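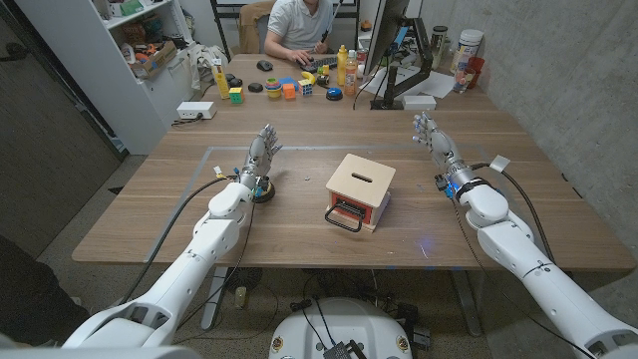
Arash Golestani asked after the last report whether we still need two humanoid hands, or whether one hand and one plain gripper would do the job for less money. Fair question and most of this report is my go at answering it.

Progress report, Hultau manipulation bench, to Parisa Jalali at Skestitham
2019-07-14

Short version: hands stay for now, both sides. Gripper comparison about two thirds done. Controller swap late. Budget ok.

Hands v. gripper
Same box task for all. Small wooden box, slot in the lid, drawer at the bottom with a wire pull handle. Post something through the slot, then open the drawer and get it out again. Box goes inside the grey tape outline every time, otherwise the numbers mean nothing (found that out in May, had to bin a week of runs).

Two-finger gripper is better at the slot. Quicker, doesn't fuss, lines up first go more often than not. The hands are slower there as the thumb gets in the way of the lid. Houshang has tried two new thumb positions, second one is an improvement but not enough to catch up.

Drawer is the other way round. The hand hooks a finger through the handle and pulls. Gripper has to pinch the wire, and it slips when the drawer sticks. We stopped runs at 90 seconds and the gripper hit that limit a lot, the hands hardly at all.

Mixed set-up (hand left, gripper right) not tried properly yet. Esmaeil thinks it will win on this box and lose on everthing else. He may be right. The loose objects are next: stacking rings, the Rubik's cubes, the banana, the push button, then the bottles last when we trust the grip force.

Runs so far
Target for the period was 3000 logged, both arms. We are short, mainly down to the cable trouble below. Full table comes separately from Krum once he has cleaned out the duplicates.

Cables
Outer cable on the right arm was snagging on wide reaches. Re-routed, more slack at the elbow. Lost 12 working days all told, incl. waiting for the part from Trakier, who sent the wrong length first. Left arm re-routed the same way while we were at it. No snags since then but I'd like another month before calling it fixed.

Controller
Naseri board is in and talking to the arms. Finger commands arrive late when both hands move together, some 17 milliseconds behind the old board. You can see it in the drawer pull, the fingers close after the wrist has already started back. Krum suspects the bus settings and not the board. Old one stays in use for comparison runs untill this is sorted, I don't want two things changing at once.

Camera
Head view is fine for the slot, poor for the drawer handle as the fingers hide it. Would like to try a small wrist camera, right side only. Can be paid for out of the spares line if you agree, need a yes or no from you please.

Next period
Mixed set-up, full block of runs.
Loose objects, hands first.
Controller timing, Krum.
Reply to Arash with proper costs for one hand v. two. Houshang has the quote for the second gripper, I haven't read it yet.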